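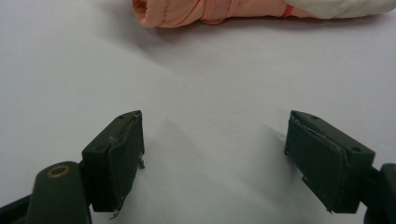
Peach, then a thin red stripe, then cream. Puffy, a tiny bit shiny on the peach part, and my favorite color combination of the whole sort-out.

Soft Things at Flollomden: the May sort-out

Welcome to the gallery page for our May sort-out! If you've never been to one, we spend a long afternoon going through everything soft that has piled up over the winter: padded jackets, quilted vests, baby blankets, stuffed animals, mittens on strings, things with sleeves, things with ears. Each one gets a turn on the sorting table, and then it goes to mending, washing, the swap rack or the scrap bin.

I love this afternoon more than is probably reasonable. Folding a stack of tea towels does nothing for me, but hand me a bag of squashy, puffy, padded stuff and I'm happy until supper (and I did miss supper this time, sorry Lakshmi).

About the color up top

I could go on about that peach. It sits somewhere between salmon and the inside of a seashell, and where the fabric folds in at the rounded end it goes a much deeper pink, the way puffy fabric does when the light can't get in. Put a skinny band of red next to it and a matte cream after that and you have a palette I would happily paint a bedroom in. Vimala D'Souza has already asked for the same three colors for her next quilt, and she has until fall to talk me out of making it first.

About the table

We did our sorting on plain pale surfaces again and I'm so glad. The year we used the flowered oilcloth we couldn't tell a stain from a petal, and a gray mitten stayed camouflaged on a stripe until we were packing up. On something pale and plain you can see the true color of a thing right away, and a loose thread shows up beautifully.

About the mending pile

Ravindran Acharya and Lakshmi Amin ran mending this time, with the good lamp and the Brustutell tin of odd buttons. Popped seams first, then cuffs, then anything that needed a patch. Padded pieces are more fun to mend than people expect! The trick is to push the filling back from the seam with your fingertips and hold it there with a couple of clips while you sew, so you aren't stitching through a lump. Small stitches, a thread a shade darker than the cloth, and don't pull tight or you get a pucker.

For a tear in the middle of a puffy panel, Ravindran likes a patch on the outside in a color that shows. I used to be a match-the-fabric person and he has won me over completely. A mustard circle on a navy vest looks terrific.

About the washing pile

Thirumalai Gounder took home the first load, and then came back for the second, bless him. Cool water, gentle cycle, not too full, and then a long slow dry with a lot of turning over and squeezing out of clumps. He says anything quilted wants to be laid flat to start with. Stuffed animals he does in an old pillowcase tied at the top, and they come out looking very pleased with themselves.

About the swap rack

The rack is at the Bhat end of the hall, by the radiator, and everything on it is free to take. Bring something if you have something, and come anyway if you don't. Kids' sizes go on the low rail so they can choose for themselves. The door is open from 2 until suppertime.

About the scrap bin

Even the too-far-gone stuff gets a second life! Good zippers are cut out, bands and ribbons go in the trim box, and clean filling is saved for draft stoppers and pincushions. The Nedton quilters come by for the bigger pieces of nylon, which they turn into the lightest little drawstring bags. I have one in turquoise and I use it for absolutely everything.

Thanks to Senthil Iyer for the labels, the hot samosas and the patience. If you have a bag of soft things in a closet somewhere, hang on to it for the fall sort-out, and if any of it is peach, please find me first.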